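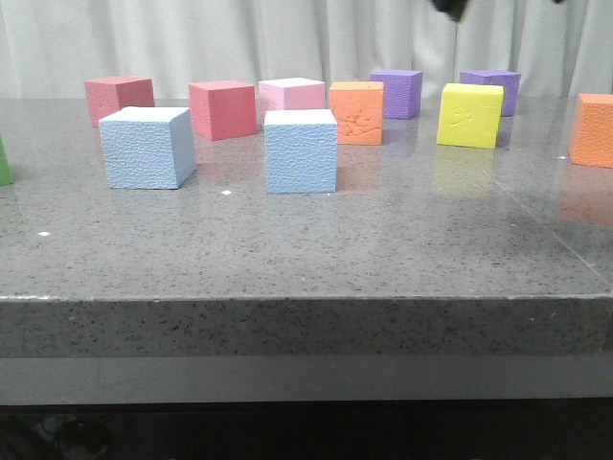 4. Teaching a Pick-and-Place Task by Remote Control

Read Section 3 first. If you skipped it, the arm will let you know at step 2 by refusing to move.

4.1 Before you start

Use the foam cubes for your first task. They weigh next to nothing and forgive a bad grip. A polished countertop is fine, but it reflects the colors of the cubes, so draw the curtain and keep the light steady for the whole session.

Brush off any foam crumbs. The Grolla software has been known to take an interest in them.

4.2 Recording a demonstration

1. Spread the cubes out with room for the fingers between them. Leave the front of the counter clear as the drop area.

2. Hold both triggers on the Tanabe hand controller until the light turns green.

3. Press RECORD and wait for the beep. Anything you do before the beep is between you and the arm.

4. Bring the gripper down over one cube, at half speed or less. Line the fingers up with two opposite faces. Many of your cubes will be sitting at an angle, so turn the wrist.

5. Close, lift 50 mm, move to the drop area, lower, open.

6. Press STOP, then KEEP or DISCARD.

7. Move the cubes and repeat. Plan on 200 kept demonstrations. Gemma Sugden, who wrote the training script, recommends 300 and a comfortable chair.

Note: Hesitation gets recorded too. If you hover over the yellow cube while deciding about the orange one, the arm will learn to hover, and it will do so with great conviction.

Note: Two cubes of one color are allowed. Pick the nearer one every time, or expect dithering later.

CAUTION: Keep hands off the counter while the light is green. To straighten a cube, release both triggers and wait 3 seconds.

CAUTION: Do not drive the fingers into the stone. The stone wins.

If the arm stops in mid-move, go to Section 7, Faults.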